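Hilo rápido sobre robots y cocina, que llevo desde julio con esto y me lo preguntáis mucho. ¿Pueden ya hacer las tareas de casa? Depende de qué llaméis tarea.

Lo de los vídeos de Nimano y Trelia está muy bien. Baile, saludito, voltereta. Vale. Yo quiero que me saque los panes al vapor de la vaporera y los deje en el plato. Eso. Nada más.

Dos brazos, una vaporera eléctrica, un plato: 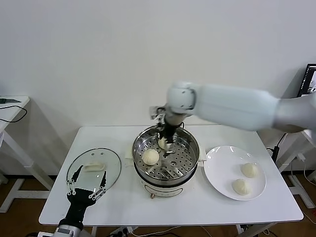 Stovik: pero eso lo hago yo en 5 segundos con unas pinzas y sin enchufar nada, cuando me friegue la vaporera hablamos

Stovik, justo. Tú en 5 segundos. Pero también cargas cajas mejor que una carretilla si la caja es pequeña, y las carretillas se venden igual. La pregunta es si aguanta el turno entero sin nadie al lado.

Y ahí mi respuesta es que todavia no. Un pan blando es de lo peor que hay: aprietas de más y lo marcas, aprietas de menos y se te cae. Una lata es un regalo al lado de esto.

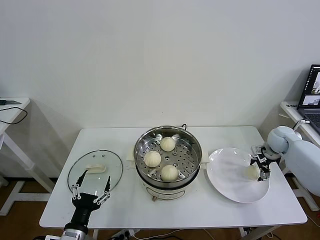

Luego está el tema de las tapas, las asas, el cable por medio. En una cocina de verdad todo cambia de sitio cada día – en la mía, cada hora. Una cinta de fábrica no te hace eso.

En Avram me pasaron sus números de un obrador: 1018 piezas pasadas a bandeja, 64 para repetir a mano. A mí me parece buenísimo. Al del obrador le parecen 64 broncas. Los dos tenemos razon, creo.

Y de cerca el problema se entiende mejor. Metal brillante, agujeritos por todas partes, reflejos. Para una cámara pequeña es un infierno:
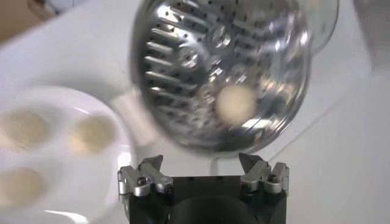
La pinza, abierta, con el cuenco metálico delante.

Resumen para los del "¿me lo compro ya?": no. Para un obrador con una sola tarea repetida y alguien cerca, empezaría a mirarlo. Para casa, seguid con las pinzas.

Mañana sigo con doblar ropa, que eso sí que es un drama. Las toallas bien, los calcetines ni preguntéis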